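September 1, 2020

Bindery notebook, the long bench

Back at the Partington ledger after what feels like an age, and I'm glad of it. I had half forgotten how heavy the thing is. Tayla carried it up from the store for me in its old blanket and we stood and admired it for a bit before I did anything useful, which I think is allowed on a first morning.

For those who haven't met it: a tradesman's account book, full calf over thick boards, sewn on raised cords, 143 leaves, with a spine that somebody in the past decided to mend with a great deal of hot glue and a strip of what looks like boot leather. The sewing underneath is sound for most of its length. The trouble is all at the head, where two of the cords have gone and the first gatherings swing out like a gate whenever the front board is opened. Noeline's note in the file says "handle from the tail", and she was quite right.

I began with the spine lining. My plan was to put on wheat starch paste, good and thick, leave it under a strip of polyester film, and let it soften the old glue by itself while I got on with something else. I did the bottom panel first to see how it behaved. Ten minutes did nothing at all. Twenty minutes and the top layer came away like wet toast, very satisfying, and the layer under that was as hard as a boiled sweet. So there are at least two campaigns of mending here and they didn't use the same glue. I scraped with the bone folder I filed down last winter (the short one with the nick, please put it back in my roll if you find it) and got down to bare paper in the bottom two panels by lunch. The upper panels can wait until I've thought about those broken cords a little more.

A word about the paste, because I wrote last time that I'd keep a proper record and then didn't. This batch was one part starch to 6 parts water, soaked overnight, cooked slowly and stirred the whole way. Put through the sieve twice. I thinned some of it for the paper repairs and kept the rest stiff for the spine. It was a good smooth batch, a far better one than the lumpy stuff I made in the spring, and I put the difference down to not wandering off to answer the telephone. Saskia swears by leaving it a full day before sieving. I've never had the patience, but I may try it next time, if only so that she and I can stop having the same conversation over the sink.
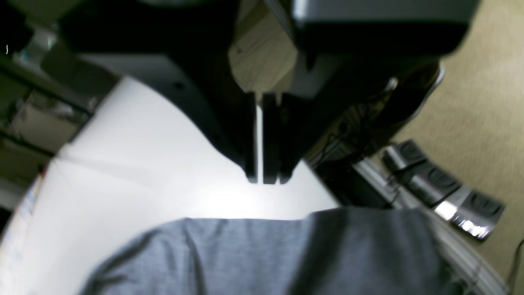 After lunch I turned to the paper. The first gathering has a long tear running in from the fore-edge, through a column of figures and very nearly to the fold, and it has been "helped" with stamp edging on one side. The stamp edging floated off nicely with a damp swab. The tear itself has a lovely wide overlap, with the fibres still soft and feathery, so I laid it back together over the light sheet, pasted the bevel and put a thin strip of tissue on the back only. It dried flat under felt and a small weight. The ink didn't move, and I was watching it like a hawk, having tested a 2 on the back page first and lost a tiny bit of brown to the swab. Anyone working on this after me, do please test each clerk's hand separately. There are several inks in here and I wouldn't trust one because its neighbour behaved.

I'm less pleased with the tissue itself. It's from the new Hullberg packet, and although the weight is right, the colour is a shade too cool against this paper, which is a warm, slightly porridgy cream. Held up beside the old Zesside roll it looks almost blue. I toned a few offcuts with thin washes of acrylic, raw umber and a touch of yellow, and hung them on the line to dry. The second wash looks closest to me, though I'd like to see it by the window in the morning before I settle on it. Romain has offered the end of his own Zesside if the toning doesn't come right, which is kind of him, as I know he is hoarding it for the atlas.

Then there's the matter of the cords. I've been round and round this. I could take the book down completely and resew it, and everything would be strong and tidy and I should sleep well, but I'd be throwing out a great deal of perfectly good old sewing to mend a few inches at the head. The other way is to fray out new linen, lace it alongside the broken ends, and sew only the loose gatherings back through their own holes. It is fiddly and I'll use some bad language, but it keeps the book as it is. I talked it over with Keegan at tea and he was for taking it down. He is nearly always for taking things down! I'm going to try the second way on a dummy first. There's an old sewing model in the plan chest with the right sort of spacing, and I can cut its top cords and see whether I can mend them without making a lump under the leather.

While I was hunting for linen I came across the Drirneletti thread, the unbleached one that was supposed to have been used up, tucked behind the marbling combs. It's a touch thicker than what's in the ledger, but waxed and pulled down hard it should sit well enough. I have put it in the top drawer with a label on it.

Left overnight: the ledger lying on its back board in the foam wedges, bare spine panels covered with blotter and film, the mended gathering between felts under a weight. Please don't move the wedges, I spent ages getting them right.

To do next: look at the toned tissue in daylight. Cut the dummy and try the cord repair. Ask Noeline whether she has any record of who did the boot leather, as there may be others by the same hand on that shelf. The client would like the ledger home in November, and if the cords go kindly I think that's quite possible. Order more blotter, the heavy kind. And find my nicked folder, which has gone missing again since I wrote the first page of this.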